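Eltdale Home & Yard Forum > Laundry and Linens > Towels stopped soaking up water, what am I doing wrong?

jesska_b
February, 9:14 pm

OK so I need some help from the laundry people on here. We moved out to Eltdale in the fall and ever since then my towels have been getting worse and worse. They look fine, they smell fine, but when you get out of the shower they just kind of push the water around your back. My husband says it's like drying off with a raincoat.

Same washer we had at the old house (top loader, ten years old, never a problem). Same detergent. I do use softener, the blue kind, and I use dryer sheets too because everything gets staticky in winter. Warm wash, high heat dry. I've tried drying them longer and that made them stiff AND useless, which I didn't think was possible.
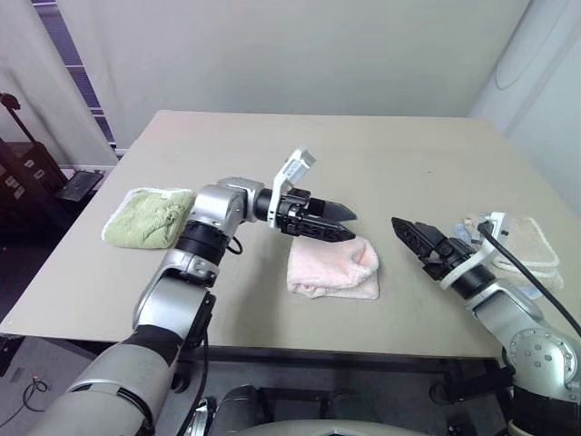 My mother-in-law swears by vinegar, my sister says never put vinegar anywhere near a washer, and the lady at the hardware store told me to just buy new towels, which, no. Some of these are only from last summer and I'm not starting over. What would you try first?

pons_porch
9:31 pm

Stop the softener tonight. Seriously. Softener works by leaving a coating on the fibers, that's what makes them feel soft, and the coating keeps water out. Dryer sheets do the same thing, just less of it. I used both for years and thought all towels went bad after a while.

Wash them hot with half your usual detergent and nothing else. Then do it again. You'll probably see suds in the second wash even if you leave the soap out completely, and that's all old product coming out.

wolo77
9:48 pm

You said you moved. Are you on a well now? I'd bet money it's hard water. Everybody out past the feed store has it. Softener doesn't help, sure, but you used softener at the old house too and the towels were OK there, right? So what changed is the water.

jesska_b
9:55 pm

Yes! Well water! I didn't even think of that. The kettle gets a white crust and the shower door is a nightmare. We had the water tested when we bought the place and I remember the hardness number was over 200 but I have no idea if that's bad.

wolo77
10:02 pm

If that's ppm then yeah, that's hard. Mine was 300 before we put a system in. The minerals grab onto your detergent and it all stays in the cloth. Try half a cup of washing soda in with the load and see if it doesn't make a difference. You need MORE detergent with hard water, by the way, so I don't agree with pons_porch on the half dose thing.

pons_porch
10:10 pm

Respectfully, more detergent is how people get into this mess. She's already got buildup. Strip it out first, then figure out the dose.

wolo77
10:16 pm

Strip it out with what, though? Hot hard water? You're just putting new minerals in. Been there, wasted a whole weekend and most of a propane tank on it.

Mared Eynon
10:40 pm

Jumping in because I ran the linens at a guest house for a long stretch and we were on a well the whole time. You're both partly right, sorry! We skipped softener completely, used a full dose of plain powder, and added washing soda to every towel load. Vinegar went in the rinse maybe once a month, never with the soda, they just cancel each other out. And I'd stay away from using it every week, the rubber seals on one of our machines went gummy and the repair guy blamed the vinegar.

The other thing is don't stuff the washer. Towels need room to move or the rinse water never gets through them. And don't cook them in the dryer. Medium heat, take them out, give them a hard shake, put them back in for the last ten minutes. The shake stands the loops back up and you get the fluff without the softener.

jesska_b
7:20 am

Update! I did a load last night after I read all this (couldn't sleep anyway). Hot, washing soda, regular detergent, no softener. The water was GRAY. I'm kind of horrified. Ran it a second time with nothing added and there were still suds, so pons_porch gets a point for that.

They came out scratchier, I'm not going to lie, but I dried my hair with one this morning and it soaked the water right up. I've got the hand towels and the kids' stuff left to go through.
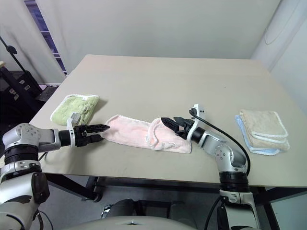

Mared Eynon
7:52 am

Scratchy is normal for the first few washes, so don't panic and reach for the blue bottle. Do the hard shake and they'll come around. Wash the kids' things on their own, though, anything with a fancy trim is going to shrink at a different rate from the middle and get wavy if you hit it with high heat.

wolo77
8:15 am

Gray water is the minerals and soap together. Told you!

What did you end up deciding about a softener system? The whole-house ones aren't cheap, ours came to 2000 with the install, but I quit buying shower cleaner and the water heater stopped making that popping noise.

jesska_b
8:23 am

2000 is not happening this year, we just did the roof. Is there anything smaller?

pons_porch
8:41 am

My brother has an inline filter on just the washer, I think he paid 80. He likes it. I'm not sure how much it does for real hardness, and you have to keep buying cartridges.

wolo77
8:47 am

Those don't take hardness out, they slow down the scale. Save your 80 and buy washing soda, that'll last you till you're ready for a real system.

jesska_b
9:05 am

Washing soda it is. Does it matter if it goes in before or after the towels?

Mared Eynon
9:12 am

Before. Let the tub fill a little so it dissolves, then load.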